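## 4. Setting up a source bin

The Vilero picking kit works from one source bin at a time. This section covers placing the bin, fixing it down, routing the cables on the arm, loading the first items and running the bin check. It assumes the arm is already bolted to its base and that you have finished the safety checks in Section 3.

Allow an hour for a first set-up. Changing to a second bin of the same size takes much less, as the cable routing and the camera position stay as they are.

**You will need:**

- the bin you intend to pick from
- bar clamps (not supplied)
- hook-and-loop straps or cable ties
- the Gornero calibration card from the kit box
- a tape measure
- a small set of test items

### 4.1 Place and clamp the bin

1. Put the arm in the **Park** position and press the stop button on the pendant. Leave it pressed until step 4.3.
2. Clear the area under the fixed camera. Tools and spare parts can stay on the bench as long as they are outside the arm's reach.
3. Set the bin down with its long side facing the arm or facing the front of the bench. Either works. Do not set it at an angle.
4. Check that the whole rim of the bin shows in the camera view on the **Bins** page. If a corner is missing, move the bin. Do not move the camera, or you will have to repeat Section 2.
5. Clamp the bin to the bench. Use at least 2 clamps, on opposite sides.
6. Push each side of the bin by hand. If it shifts at all, tighten the clamps or add another.

> **Note:** Thin plastic bins flex when clamped on the rim. If the wall bows inward, back the clamp off until the wall is straight and put a strip of cardboard under the jaw. A bowed wall shows up later as a false obstacle.

> **Caution:** Clamp handles that stand above the rim are not part of the bin model. The arm does not know they are there. Turn handles outward, away from the side the arm comes in from.

Worn or scuffed bins are fine. The software finds the floor from depth, so marks and old paint do not matter much. Very shiny bins are a different case – see Section 7, "Reflective surfaces."

### 4.2 Route the cables on the arm

The tool cables have to follow the wrist through its full turn. A bundle that is too short will pull on the connectors. One that is too long will drag over the items and may hook the rim.

1. Lay the tool cables along the arm and gather them into one bundle.
2. Tie the bundle at the last joint. Leave a free loop between this tie and the tool.
3. With the stop button still pressed, check that the loop does not rest on the joint cover or cross in front of the tool tip.
4. Tie the rest of the bundle back along the arm. Leave a second, looser curve where the arm bends.
5. Trim the ends of the ties flush. Sharp ends can cut the jacket of a neighboring cable.

> **Caution:** Do not tie air hose and cable together so tightly that the hose goes flat. If you can't slide a fingertip under the tie, it is too tight.

You will test the routing under power in 4.4. Don't fit the cable sleeve until that test has passed. It is hard to take off again.

### 4.3 Load the bin for a first run

Start with a small, mixed load. Everyday items with different shapes tell you more about the set-up than a bin full of the same box. Long thin things, a soft item and something see-through make a good first test, and most workplaces have all of these in a drawer.

1. Place the items on the bin floor by hand. Leave part of the floor bare.
2. Include at least one soft item, such as a work glove or a folded cloth.
3. Include a few slender items, such as markers or a toothbrush. Let some of them lie close to a wall.
4. Do not stack items for the first run.
5. Keep spare items in a separate box outside the bin, so that you can swap them in later.
6. Step back, release the stop button and press **Enable** on the pendant.
7. Select **Jog** and bring the tool over the bin at low speed. Stop when it is below the height of the rim and compare with the view here.
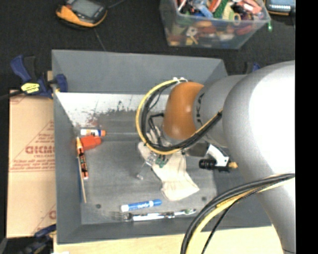

8. Check the gap between the arm and the nearest bin wall. If the arm comes in low over one side, raise the approach height on the **Bins** page in small steps.
9. Check that no cable touches the items. The loop near the tool may pass over them, but it must not rest on them.
10. Jog the tool back up and press **Park**.

> **Caution:** Keep hands out of the bin whenever the arm is enabled, even in Jog. To move an item, park the arm and press the stop button first.

### 4.4 Run the bin check

The bin check measures the floor and walls, then moves the empty tool around the inside of the bin without picking anything.

1. Take all items out of the bin.
2. Put the Gornero card flat on the bin floor, printed side up.
3. On the **Bins** page, press **New**, type a name and press **Measure**. Wait for the green border.
4. Take the card out. The check will not start while the card is in view.
5. Press **Run check**. The arm visits 12 points, starting at the corners.
6. Watch the cables for the whole of the check. Press the stop button if a cable goes tight or catches.
7. When the page shows **Check passed**, press **Save**.

If the check stops early, the page shows a code. These are the ones seen most often during set-up:

| Code | Meaning | What to do |
|---|---|---|
| 104 | Bin has moved since it was measured | Tighten the clamps and measure again |
| 107 | Wall too close to tool path | Raise the approach height or shift the bin |
| 109 | Rim not found on one side | Remove anything lying across the rim and check the camera view |
| 112 | Card still in view | Take out the card and close any other open check |

Code 109 can also appear when a cord or cable from bench equipment crosses the rim. Move the cord behind the bin and run the check again. There is no need to measure the bin a second time.

### 4.5 First picks

1. Put the test items back in the bin.
2. Set **Speed** to Low and **Picks** to 2.
3. Press **Start**. The arm takes one item, moves it to the drop point and comes back for the next.
4. If both picks succeed, raise **Picks** and let the arm work on the rest.
5. Write down any item the arm skips or drops.

See-through plastic and thin metal are the items most often skipped. This is a limit of the depth camera and does not mean that the set-up is wrong. Turning on **Second look** helps with clear items but adds time to every pick, so leave it off unless you need it.

Soft items may fold under the tool. If a glove or cloth is dropped more than once, change its **Grip** setting from Auto to Slow and try again.

Slender items lying right against a wall may be left until last. With **Nudge** turned on, the arm pushes them toward the middle before it tries to pick them. Nudge is off by default and should stay off for glass or anything that can spill.

> **Note:** The Jerton tool and the older Akbari tool use different grip tables. If you change tools, open **Tools > Active** and select the right one before you press Start. Saved bins are kept, but the bin check has to be run again.

Once the bin is saved, go on to Section 5 to set the drop point and the item list.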